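Category: Robotics software / Bin picking
Posted by Lukevberg, 2/27/18

1/
Thread on the wall-grasp changes in Ocampo, the grasp planner we run on the bin cell at Ternbridge. I merged them this morning. It's mostly planner and perception, with a bit of tooling at the end.

2/
Objects in the middle of a bin are fairly easy for us. Objects against a wall are not. The old planner scored a grasp on the object first and then threw it out if the finger path touched the bin model. Near a wall that left very few candidates, and often none.

3/
When it had none, it returned an empty list and the arm went home. The log said "no grasp found", with no hint of whether perception had missed the object or the collision check had rejected everything. Those are different bugs and I'd been treating them as one.

4/
First change: rejected candidates now keep their reason. Each one carries a code (finger/wall, finger/floor, wrist/wall, neighbour, reach) and the link that triggered it. It adds nothing you'd notice to planning time. I should have done it when I wrote the checker.

5/
With the codes in place I replayed the old logs. 637 attempts had a target within a finger width of a wall. 505 of those had at least one candidate rejected only for finger/wall, and nothing else wrong with it. So the checker was the place to look.

6/
The bin model was the cause of a lot of it. I'd padded every wall by the same amount, back when the bin was located by hand and could be out by a fair bit. Now the bins are clamped and we fit the walls from depth at startup. The padding was still there from before.

7/
Padding is now per wall and comes from the fit residual. A wall that fits well gets a thin pad. A wall that fits badly gets a thick one and a warning in the log.

8/
The white wall is the one that fits badly. The paint is worn through in a ragged band along the lower part and the dark gray shows, and our segmentation uses colour as well as depth. It kept proposing the dark patches as small flat objects. A few times it sent the planner after one.

9/
Fix for that: anything segmented that lies within the wall pad and has no measurable thickness is labelled "surface" and dropped before planning. The same rule takes care of scuffs on the floor. It can also drop a thin flat object lying right on the wall. I know, and I've left that one open.

10/
Second planner change: one finger is allowed to go down between the object and the wall if the gap is there, with a slower approach over the last part of the move. If there's no gap, the planner tilts the wrist and tries again from a steeper angle before giving up.

11/
The slow part of the move watches wrist force. If it rises above the limit for 200 milliseconds, the arm backs up along the path it came in on. The old behaviour was a protective stop and a walk over to the pendant. Backing up along the same path is dull, but that path is already known to be clear.

12/
The test set for this is toys and household stuff in the front bin. Soft lobed toys are awkward because the outline in the depth image has several places that look like a good pinch, and the planner likes whichever lobe sticks up most. I've turned that weighting down. It now prefers a grasp nearer the body, even down where the back wall meets the floor.
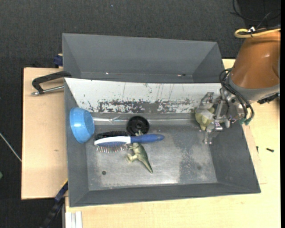
13/
Clutter is still the weak spot. The blue and white hairbrush has its handle across the green dinosaur, and a black brush head sits right behind it. Ocampo can treat a handle and whatever is under it as one object, then plan a grasp centred on neither. Splitting on colour helps with those two. It won't help with the dark brush if the shadow around it is dark too.

14/
The light-blue bowl on its side against the left wall is a different problem. It's glossy, so depth has holes in it, and the fit wants to close the holes with wall. I've stopped the fit from filling any region that has a strong colour edge around it. Small change, and it took most of a day to find.

15/
Same goes for the slender silvery item next to it. Anything shiny or see-through that thin mostly isn't in the depth image at all. I plan from colour only for those and accept a lower score. They go to the end of the queue so they don't hold up everything else.

16/
Tooling. Istus, our replay viewer, can now colour candidates by rejection code and step through them in the order the planner tried them. You can turn the pads on and off for each wall. If you only pull one thing from this merge, pull that.

17/
Config files need editing before you update. The single "wall_pad" value is gone. If it's still in your file, Ocampo 2 stops at startup and tells you which line. I thought about reading the old value with a warning, but I didn't want two meanings of padding in the logs.

18/
Not done yet: grasps in the corners, where two walls limit the fingers at once. The tilt search treats the walls one at a time and can swap back and forth between two bad angles until it times out. I have a branch that samples both together. It works in simulation and I haven't run it on the arm.

19/
Also not done: moving an object off the wall with a fingertip before grasping it. People ask for this a lot. I'd like to get the corner search in first, and I'm aiming for June for the push.

20/
Rejection codes are listed in the Ocampo readme, with the sign convention for the force limit, which I had backwards in the last version. If you copied the limit from there, check it.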